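Inicio Explorar Notificaciones Mensajes Listas Guardados Perfil Más

Aparecida Mendonça
Hilo, que me lo habéis pedido varias personas y ya va siendo hora: cómo hicimos las copias de seguridad en el negocio familiar después del susto de octubre. Aviso de que me enrollo (quien me conoce ya lo sabe) y de que no soy informática, soy la que lleva los papeles.

Aparecida Mendonça
Para quien llegue nuevo: en Mendonça somos una distribuidora pequeña, de las de barrio, con un almacén, una oficina que parece un pasillo y un servidor debajo de la mesa de mi hermano Ronaldo. Bueno, «servidor». Un ordenador viejo con mucho disco y un ventilador que se oía desde la calle.

Aparecida Mendonça
Ahí vivía todo: facturas, albaranes, la lista de clientes con sus descuentos (que solo entendemos mi hermano y yo), los contratos escaneados y unas fotos de la comunión de mi sobrina que todavía no sé quién metió en la carpeta de proveedores.

Aparecida Mendonça
La copia de seguridad era un disco externo enchufado siempre al mismo ordenador. Siempre. Día y noche. Yo lo veía con su lucecita azul y me quedaba tan tranquila, qué queréis que os diga.

Aparecida Mendonça
Y una mañana de octubre, a las siete y media, abro el programa de facturación y me sale un error rarísimo. Abro la carpeta y todos los archivos tienen un apellido nuevo, una ristra de letras detrás del nombre. En el escritorio, un texto en inglés pidiendo dinero. Se me quedó el café a medio camino.

Aparecida Mendonça
Ransomware, sí. Os ahorro cómo entró, que además no lo sabemos del todo; lo más probable es que fuera el escritorio remoto, que Ronaldo había dejado abierto para trabajar desde casa cuando se rompió el pie, y ahí se quedó, con una contraseña que era el nombre de la empresa y el año. Ya le he regañado bastante, pobre mío, no le regañéis más.

Aparecida Mendonça
Lo primero que hice fue tirar del cable de red. Eso me lo había dicho una vez Dalva Lopes, nuestra gestora, y se me quedó grabado: desconecta de la red y no te pongas a borrar cosas por los nervios. ¡Gracias, Dalva, te debo una comida larga!

Aparecida Mendonça
Lo segundo, mirar el disco de la lucecita azul. Cifrado también. Claro, estaba conectado, así que para el bicho era una carpeta más. Me senté en una caja y no me levanté en un buen rato.

Aparecida Mendonça
No pagamos. Lo hablamos en la cocina de mi madre, con las voces un poco altas, y decidimos que no. Pusimos la denuncia, llamamos a la gestoría y al seguro (que no cubría nada de esto, leeos las pólizas, por favor os lo pido) y empezamos a reconstruir.

Aparecida Mendonça
¿Con qué? Con los correos enviados, sobre todo. Cada factura que habíamos mandado por correo en PDF seguía en el buzón. Recuperamos 1.520 facturas una por una, descargando y renombrando. Kátia Arruda, que es un sol, vino dos semanas por las tardes y se trajo a su madre, que resultó ser rapidísima con el ratón.

Aparecida Mendonça
Lo que no recuperamos: 795 albaranes que solo estaban en el servidor y los contratos antiguos escaneados. De estos últimos quedaba el papel, gracias a Dios y a que no tiramos nada, y los estamos volviendo a escanear a ratos. Voy por la letra F.

Aparecida Mendonça
Bueno, y ahora la parte útil, que me pierdo. Lo que tenemos montado hoy, por si a alguien con una empresa de nuestro tamaño le sirve. No es de manual, es lo que somos capaces de mantener sin volvernos locos.

Aparecida Mendonça
Una copia diaria automática a un equipo aparte, que está en otra habitación y que se conecta él al servidor a recoger los archivos. El servidor no tiene la clave de ese equipo. Esto me costó entenderlo: quien va a buscar la copia es el de fuera, y así, si el de dentro se infecta, no tiene la llave para llegar al otro y estropearlo.

Aparecida Mendonça
El programa que usamos se llama Kernano y lo instaló Lucimara Rangel en una tarde, merienda incluida. Guarda versiones antiguas, o sea que si hoy copia un archivo estropeado, el de la semana pasada sigue ahí. Pedid eso siempre, que guarde versiones, se llame como se llame el programa que elijáis.

Aparecida Mendonça
Una segunda copia en la nube, cifrada antes de salir. La tenemos contratada con Wurport. Lo importante para mí fue que se pudiera bloquear el borrado durante un tiempo, de forma que ni yo misma, con mi usuario y mi contraseña, pueda cargármelo todo en una mala mañana.

Aparecida Mendonça
Y dos discos externos que se turnan. Uno en la oficina, metido en un cajón y DESENCHUFADO, y el otro en casa de mi madre, detrás de las mantas. Los viernes no, los viernes no me da la vida, así que lo cambio cuando voy a comer con ella. Los dos están cifrados, que una también se puede dejar el bolso en el autobús.

Aparecida Mendonça
La clave de cifrado la tenemos impresa en dos sobres cerrados, en dos sitios distintos. No os digo dónde. Pero pensadlo bien, porque una copia cifrada cuya clave estaba solo en el ordenador que se ha roto es un pisapapeles carísimo.

Aparecida Mendonça
Preguntas que me han ido llegando por privado. La primera, cuánto cuesta. Nosotros gastamos 200 euros en los dos discos, y el equipo aparte era uno viejo que teníamos, limpiado y con disco nuevo. La nube va por meses y depende de lo que guardéis, pedid precio y mirad también lo que cobran por descargarlo todo, que algunos te cuelan ahí la sorpresa.

Aparecida Mendonça
La segunda, si no basta con una carpeta sincronizada de esas que se actualizan solas. Pues a mí me encantan para trabajar, las uso a diario, pero si se estropea el archivo en tu ordenador se sincroniza estropeado. Muchas dejan volver atrás unos días; mirad cuántos son en la vuestra antes de necesitarlo, y mirad también si se puede hacer con todo de golpe o hay que ir archivo por archivo.

Aparecida Mendonça
La tercera, de una señora encantadora que tiene una floristería: ¿y el móvil? ¡Pues también! Yo tenía allí media agenda de clientes. Ahora está en la copia y he dejado de apuntar direcciones de entrega en notas sueltas. (Casi. Estoy en ello.)

Aparecida Mendonça
Y lo que más pereza da y más falta hace: probar a restaurar. Una vez al mes elijo 10 archivos al azar, los recupero en una carpeta nueva y los abro de verdad, uno a uno. El segundo mes había tres que no abrían. Era un permiso mal puesto en la carpeta de nóminas. Imaginaos enterarme el día malo.

Aparecida Mendonça
Dos veces al año hacemos además la prueba grande, con un ordenador vacío y el reloj en la mano. La primera tardamos casi un día entero, en gran parte porque no encontrábamos el instalador del programa de facturación ni el número de licencia. Ahora están guardados con las copias, junto a una hoja con los pasos escritos para alguien que no seamos ni Ronaldo ni yo.

Aparecida Mendonça
Esa hoja la escribí yo, la probó Kátia y la tuve que escribir otra vez entera. Ponía cosas como «abre lo de siempre». Lo de siempre. En fin.

Aparecida Mendonça
Ah, y el escritorio remoto ya no está abierto a internet. Ahora se entra por una VPN y con un segundo código en el móvil. Mi hermano protestó tres días y al cuarto se le olvidó que protestaba. Las cuentas de administrador están separadas de las de trabajar, y la de las copias no se usa para nada más.

Aparecida Mendonça
Una cosa más, sobre el aviso por correo. El programa me manda un mensaje cuando la copia va bien y otro cuando va mal, y a los dos meses yo ya no leía ninguno. Lucimara lo cambió para que el resumen me llegue a las nueve de la mañana, en una sola línea, y si un día no llega, la llamo. Echar de menos un correo se me da mejor que leerlo, mira tú.

Aparecida Mendonça
También me habéis preguntado por Fisow, que se anuncia mucho últimamente. No lo he usado, así que no puedo opinar. Si alguien lo tiene en una empresa pequeña, que lo cuente por aquí, sobre todo si ha restaurado algo grande con él y cuánto tardó.

Aparecida Mendonça
Si hoy solo podéis hacer una cosa, desenchufad el disco externo cuando acabe la copia. Y mañana ya miráis lo demás con calma. Os leo esta tarde en cuanto cierre caja, preguntad sin vergüenza, que yo empecé preguntando qué era una VPN a mis cincuenta y tantos. ¡Un abrazo enorme y gracias por aguantarme el hilo entero! 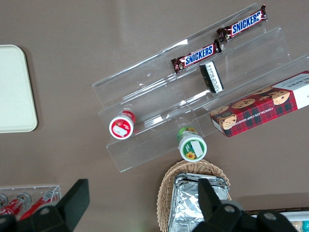
Dalva Lopes
Aparecida, añado una cosa para quien tenga datos de clientes: en cuanto pase algo así, avisad a vuestra gestoría o a quien os lleve la protección de datos el mismo día, que puede haber obligación de notificarlo y los plazos son cortos. Y lo de la hoja con los pasos, impresa, por favor, que más de uno la guarda solo en el servidor. La comida larga te la acepto.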